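Salon Station and Backwash Inspection Checklist, with Comments
Naterura Hair, Bisht Street salon
Checklist revision: May

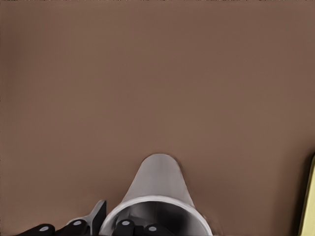
How often does a full station inspection have to be done?
Once a month for every styling chair and basin, and again after any repair. Daily opening checks are logged on a separate sheet and do not replace it.

Inspector: Vy Mạc
Reviewed by: Ha-neul Geum
Start time: 7:15 a.m., before first client
Result codes: P = pass, F = fail, M = monitor, N/A = not applicable

SECTION 1. STYLING CHAIRS

1.1 Hydraulic base holds height under load for two minutes – P
Comment: Chair 4 dropped slightly at the last inspection. Pump seal replaced. Holds now.

1.2 Base bolts tight, no rocking – P

1.3 Foot lock engages and releases without slipping – M
Comment: Chair 2 needs a second press to release. Lubricate the pedal linkage and retest at the next inspection. Take the chair out of use if it gets worse.

1.4 Upholstery free of splits and exposed foam – F
Comment: Chair 6, left armrest, split along the seam. Tape is not an acceptable repair because the surface cannot be disinfected under it. Replacement armrest ordered from Flesteck. Chair out of service until fitted.

SECTION 2. BACKWASH UNITS

2.1 Mixing valve delivers stable temperature at the spray head – P
Comment: Maximum reading 100°F at both basins with the lever at the marked stop. Tested on the wrist side of the hose, then with the probe.

2.2 Hose and spray head free of leaks – P

2.3 Neck rest seated and undamaged – P
Comment: Basin 1 neck rest is starting to harden. Add to the next supply order.

2.4 Hair trap cleaned, drain runs freely – M
Comment: Basin 2 drains slowly. Trap was clean when opened, so the restriction is further down the line. Plumber to be called.

2.5 Floor dry and non-slip mat flat – P

SECTION 3. ELECTRICAL TOOLS

3.1 Dryer, clipper and flat iron cords free of cuts, kinks and exposed wire – F
Comment: One Breltus dryer, asset tag 3394, has cracked insulation where the cord enters the handle. Tagged and removed from the floor. Do not return it to the station drawer.

3.2 Dryer intake filters in place and clear of lint – P
Comment: 17 dryers checked. Two filters brushed out during the inspection.

3.3 GFCI outlets trip and reset with the test button – P

3.4 Hot tools rest on heat-resistant mats or holders – P
Comment: Remind junior staff to unplug at the wall at closing. Switching off at the handle is not enough.

3.5 No extension cords across walkways – P

SECTION 4. DISINFECTION

4.1 Disinfectant mixed to label strength and dated – P
Comment: Solution is changed every morning, or sooner if it is cloudy or has hair in it.

4.2 Combs and shears washed before soaking – M
Comment: Combs at station 3 went into the jar with visible hair. Hair and product residue weaken the solution. Corrected with the stylist on the spot.

4.3 Full contact time observed – P

4.4 Clean and used tools stored separately, containers labeled – P

4.5 Used capes and towels in a closed bin – P

SECTION 5. COLOR ROOM

5.1 Exhaust fan running, vent cover clean – P
Comment: Cover was washed last month. Light dust only.

5.2 Lightener and developer stored apart, lids closed – P

5.3 Leftover mixed color discarded, none kept in sealed containers – P
Comment: Mixed product can build pressure in a closed bottle. The rule applies to small amounts too.

5.4 Nitrile gloves available in all sizes – F
Comment: Size small is out. Almost 3000 pairs in medium and large are on the shelf, so the standing order needs to be rebalanced.

5.5 Safety data sheets current and within reach – P

5.6 Eyewash bottle sealed and in date – P

SECTION 6. EXITS AND GENERAL

6.1 Rear exit clear and opens from inside without a key – P

6.2 Fire extinguisher gauge in the green, tag current – P

6.3 First aid kit complete – M
Comment: Burn dressings down to one. Restock this week.

ACTIONS

Chair 6 armrest – fit on delivery – V. Mạc
Dryer 3394 – repair quote or disposal – H. Geum
Basin 2 drain – plumber – H. Geum
Small gloves, burn dressings, neck rest – add to order – V. Mạc
Chair 2 foot lock – lubricate and retest – V. Mạc

Failed items are reinspected under the same item number. The original comment stays on the sheet, with the new result entered beside it and initialed.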